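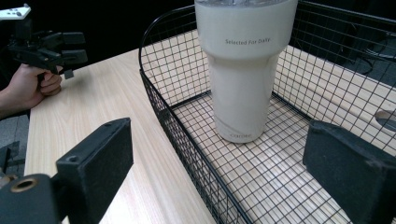
Vaso grande blanquecino en la cesta de malla negra, de pie. Texto en la parte superior: «Selected For Daily.»

Cuaderno de taller – almacenaje de menaje, marzo

Retomo lo que quedó pendiente en la hoja anterior. Objetivo de la entrada: decidir si los vasos altos con tapa se guardan en cesta de malla o vuelven a la balda, y con qué separación. Los platos y los cuencos quedan fuera, tienen su propia hoja.

09:40. Mesa de madera clara despejada de papeles. Cesta de alambre negro, cuadrícula cuadrada, varilla gruesa en los bordes. En el inventario de Nitcombe figura con la referencia 3798 y sin medidas, así que las tomo yo cuando aparezca la cinta métrica. De momento, pruebas de colocación y nada más.

Vaso: blanquecino, superficie lisa. Cuerpo superior ancho, hombro redondeado, tramo inferior más estrecho que se va cerrando hasta una base también redondeada. Tapa transparente. Para guardarlo importa sobre todo el estrechamiento: el contacto lateral se produce por la parte ancha y abajo queda un hueco perdido en el que no cabe nada útil. En la tabla de huecos hay que usar el diámetro máximo. En la hoja antigua alguien anotó el de la base y por eso las cuentas de la balda nunca cuadraban.

Apoyo. El fondo de la cesta es de malla, la misma cuadrícula. Criterio que aplico a todos los recipientes altos: colocar, soltar, empujar con un dedo a media altura y ver si vuelve a la vertical. Resultado con este vaso: vuelve. Si se empuja a la altura del hombro, también. Si se empuja desde el borde de la tapa, cabecea y tarda más. Repetido con 9 empujes desde distintos lados, una caída contra la pared de la cesta, sin consecuencias. En la balda lisa, mismo ensayo, dos caídas, y una de ellas se habría ido al suelo sin la mano de Lamai.

Nota sobre el apoyo: si la base coincide con un alambre algo levantado, el vaso queda inclinado de forma apreciable a simple vista. Se corrige girándolo un cuarto de vuelta o desplazándolo una celda. Conviene revisar el fondo de cada cesta con una regla antes de darla por buena. Las del lote de Sârbu venían con algún alambre combado en el centro.

Rozaduras. Pasé el vaso por la varilla superior del borde 60 veces, con el peso propio y sin apretar, siempre por la misma zona del tramo bajo. Marca gris muy tenue, se va con paño húmedo y bicarbonato. No lo considero defecto. El mismo recorrido con una cesta vieja que tiene el recubrimiento levantado en una esquina sí deja raya que no sale. Conclusión práctica: cesta con recubrimiento dañado, fuera de la zona de vasos. Puede ir a trapos o a recambios.

La letra impresa no la he rozado a propósito. Es pequeña y oscura, una sola línea en la parte ancha, y ahí es donde tocaría un vaso con otro si se llena demasiado la cesta. Pendiente de probar con una unidad que ya esté descartada.

11:15. Interrupción por la entrega de Tivevthorpe. Comprobado el albarán, faltan tapas. Reclamado por correo.

11:50. Sigo. Secado. La razón inicial para pasar a malla era esta y casi se me olvida apuntarla. Vaso lavado, escurrido con tres sacudidas y puesto boca abajo sin tapa sobre el fondo de malla: a los 13 minutos el borde está seco al tacto, el interior no. En balda, mismo tiempo, queda cerco de agua en la superficie y el borde sigue mojado. Boca arriba y con tapa puesta no se debe guardar nada que no esté seco por dentro. Con la tapa al lado, sí.

Ojo con la mesa. La malla deja pasar toda el agua y la madera queda debajo. Bandeja obligatoria si el vaso viene del fregadero. Si ya está seco, la cesta puede ir directa.

Comentario de Lamai Khamphan, que usa esta zona más que yo: la pared de la cesta molesta al coger el vaso por el tramo bajo, hay que entrar desde arriba y agarrarlo por la parte ancha. De acuerdo. Para manos pequeñas no es cómodo, el cuerpo superior es grueso. Propone dejar siempre libre el lado por el que se mete la mano y no arrimar el vaso a la esquina. Lo probamos los dos y se nota la diferencia. Queda como norma provisional.

Etiquetado. Las etiquetas de Plenent no agarran en alambre, se despegan con la humedad. Brida fina con placa en la varilla superior, por fuera. Por dentro raya la pared del vaso.

Disposición acordada hasta nueva revisión:
– Vasos altos en cesta de malla, de pie, con la tapa puesta solo si están secos.
– Un hueco libre entre vaso y vaso, medido en la parte ancha.
– Nada apilado encima. La tapa no está pensada para carga y el conjunto sube demasiado el centro de gravedad.
– La inscripción hacia el centro de la cesta, lejos de la pared.
– Cestas con recubrimiento dañado, apartadas y marcadas con cinta.

Sobre la altura de la balda: la holgura actual no basta para sacar el vaso en vertical desde dentro de la cesta, hay que tirar primero de la cesta hacia fuera. Con más de 60 extracciones a la semana eso acaba en golpe contra el canto. Bajar la balda inferior una posición y volver a mirar. Los tacos están en el cajón de la izquierda, faltan dos.

Pendiente:
– Medidas interiores de la cesta, en el borde y en el fondo.
– Ensayo de roce sobre la letra, unidad descartada.
– Repetir el secado con la ventana cerrada, la de esta mañana estaba abierta y eso favorece a las dos superficies.
– Respuesta de Tivevthorpe sobre las tapas.

16:30. Encontrada la cinta métrica, estaba en la caja de bridas. Las medidas van en la hoja siguiente.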